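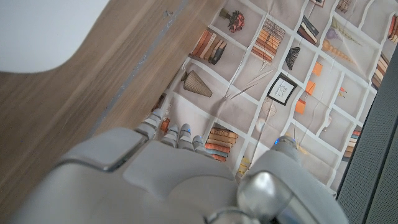 Clorkeck is a podcast app that stores your listening position, your queue and your downloads on a small server you run yourself, so you can stop an episode on your phone in the kitchen and pick it up on the telly in the other room. Plenty of you wrote in after the December update, some of you twice, and the same questions kept turning up. Any little blue light on a gadget makes people want to know what it means, and a good third of the post was about ours, so lights are dealt with further down. The answers were put together by Ok-hee Shin and Dušan Ristić, who disagree about most things but were made to share a document.

Do I need the server at all?

No. The app works on its own, and plays podcasts in the traditional manner, out of the speaker. You need the server if you want more than one device to agree on where you were.

What will it run on?

Any old laptop that still turns on, most network drives, and the Boddale box if you bought one. It wants 200 MB of memory and a corner of disk for downloads. It does not want to live in a cupboard with the boiler, whatever your partner says about cables.

How many shows can I follow?

On the free plan, 100. On the paid plan there is no limit, though Dušan would like a word with the person following 501, four of which appear to be about cheese.

Why is the light on my Boddale box blinking?

Slow blinking means it is checking for new episodes. Fast blinking means it can't reach the internet, and neither, probably, can you. A steady light means all is well. You can turn it off under Settings, Box, Light, and we recommend this for anyone who sleeps in the same room as it.

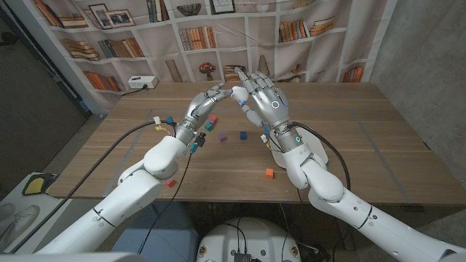

Two hands, fingertips almost touching.

My phone and my tablet disagree about where I stopped. Who wins?

Whichever one you used last, provided it has managed to tell the server. If you listened on a train with no signal, open the app once you're back on wi-fi and give it a moment before you press play on anything else. If it still gets muddled, hold down on the episode and choose Positions. You'll see the last 3 and can pick the right one.

Can I skip the adverts?

You can set the skip button to any length you like. We don't cut adverts out automatically and have no plans to – the people making the shows need to eat.

Does voice boost work on everything?

It works on downloads and on most streams. It will make a quiet presenter louder. It will not make a dull one shorter; for that there is the speed setting.

Can I move my subscriptions over from Fonseca?

Yes. Export your list from Fonseca as an OPML file, then open it in Clorkeck under Add, From File. Your played history won't come across, so expect to be told that you have a great deal of catching up to do. Mark All As Played is in the same menu.

Will there be a Stusow TV version?

It's in testing. Yoon-hee Jin has it running at home and reports that it's fine apart from search, where typing anything longer than "news" with the remote takes up most of an evening. We'll release it when that's fixed.

14 shares | 3 comments

Felicidad Tagle
The Positions thing saved me, thank you. Could it go somewhere easier to find? I only came across it by leaning on the screen.

Dae-han Sung
Only four about cheese? I can recommend a fifth.

Yoon-hee Jin
For the record, search is a bit better now. I got as far as "newsr" last night before I gave up.

Related
Setting up your server for the first time
What changed in the December update
Sharing a queue with someone who has worse taste
Free and paid plans compared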